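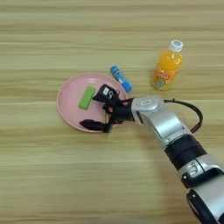 Can a hand with several fingers replace a parallel gripper for everyday tabletop picking?

For most small objects it can, but you pay with setup time, and for flat soft blocks the simple two-jaw gripper is still easier to get right.

Thread: Fingered hand or two jaws for tabletop work? (Skolteo board, Grippers and Hands)

u_ccori
Good evening to all. I write this after two weeks of comparing, and I hope it is useful for somebody who is deciding now. I have one arm and two end tools: the Bustos two-jaw gripper, which I have used for a long time, and the black fingered hand, which is on the arm in my photo. Same arm, same controller, same table.

The objects are ordinary. A pink plate, a green block, a small bottle of orange juice, and a few other things of the kind you find on a desk. The task is to take the block from the plate and put it on the table, then put it back.

I ran 1303 attempts with the two-jaw gripper and 780 with the hand. I wanted equal numbers, but the hand needs a new zero position each time I power it on, and I lost many evenings to this.

My impression until now: the jaws are better with the block, the hand is better with the bottle. With the plate itself both are bad. The rim is low and the lower finger slides on it before the thumb can close.

Has anybody found a good way to approach a plate from above with fingers?
Ulises

stiltonfan
Which controller? If it is the Stilton one, check the finger current limit first. The default is very low and the fingers stop when they touch anything, even the table.

u_ccori
Yes, it is the Stilton. I raised the limit one step on Wednesday. The grasp became stronger but one time the hand pushed the plate half off the table, so I went back.

ozabala
Ulises, thank you for the numbers, but I do not agree with the comparison. You used the same approach path for both tools, or did I misunderstand? A two-jaw gripper wants to come straight down. A hand wants to come from the side, with the palm a little turned. In your photo the fingers are spread over the plate and one of them lies flat over the lower part of it. From such a pose you have very little room to close.

I would lift the wrist and let only the fingertips go down to the block. Then repeat the test, and I think your hand will look much better.

Olga Zabala

u_ccori
You understood correctly, the path was the same. I thought that this was the fair way. Now I see it can also be the unfair way.

bram_k
I'm with Ulises on this one. If a tool needs its own path for every object, that's part of the cost of the tool. I have a line to keep going and I can't tune a palm angle for each part. Two jaws, rubber pads, done.

ozabala
That is true for a line with one part. For a table with a block, a plate and a bottle together you will change the pads or the stroke sooner or later, and this is also tuning. We only do it at a different moment.

bram_k
Fair, but changing pads takes me five minutes and a screwdriver.

mirek77
Question about the cable. I see it makes a big loop to the right of the forearm. Do you get any pull on the wrist when it rotates? I had a similar loop and it caught on a bottle, always the same one.

u_ccori
No pull, but I keep the bottle farther back on the table for this exact reason. With a shorter loop the wrist could not make the full turn. I tried to tie it to the forearm in two places and then the connector became warm, I don't know if the two things are related.

mirek77
Probably not related, but I would look at the connector before anything else. Mine was simply not pushed in to the end.

stiltonfan
What about the camera? Nobody can judge a grasp on a plate if the camera is looking at the back of the hand.

u_ccori
I have the Flosotard camera, looking down at the table. It sees the plate well until the hand arrives, and after this it sees mostly the hand. For the jaws this is a smaller problem because they are thin. I am thinking about a second camera, low and from the left side, but then I must calibrate again and the controller accepts only one stream at full rate.

ozabala
Use the second one at half rate, only for the last part of the approach. We do it like this in our lab and the delay is acceptable. The important point is that both have the same clock.

bram_k
Or skip the second camera and read the finger position. If the fingers closed all the way, you have nothing. If they stopped early, you have the block.

ozabala
With a soft block this is not so clear. The fingers can squeeze it almost to the closed position and you still have it.

u_ccori
I can confirm this, I lost many good grasps in my log because of such a rule. I had to go through the recordings by hand and correct them.

So the plan for July: new path for the hand, from the side, wrist higher as Olga suggested. Current limit stays at the default. I will run the hand until it reaches 1303 as well, so the two columns are equal. The old hand results I keep in a separate file.

mirek77
Please post the connector result too.

u_ccori
I opened it this evening at nine. One pin was a little bent. I straightened it and now I wait to see if it becomes warm again.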